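Chapter 9
Chores and Machines

By the end of this chapter you should be able to say why a job that takes a child a minute may take a machine far longer, and which parts of the job cause the delay.

A factory robot does one thing in one place. Household work is different. Cups are put down on their sides, and the next one is a new shape.

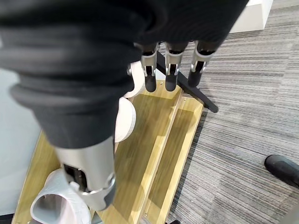 Grasping is the first problem we look at. A hand must choose where to touch an object before it closes, and it often has to do this with part of the object out of sight. A hand reaching down over a wooden rack, with its own thumb across one of the white pieces lying there, hides the very edge it may need to find.

In the Bokeo trials, which ended in May, a hand was given 45 objects to put away and managed 16 without help. Most failures came before the lift - the fingers closed in the wrong place. Section 2 sets out the trials in full. The Vastow shop-floor study follows, where the parts were all alike and the results much better.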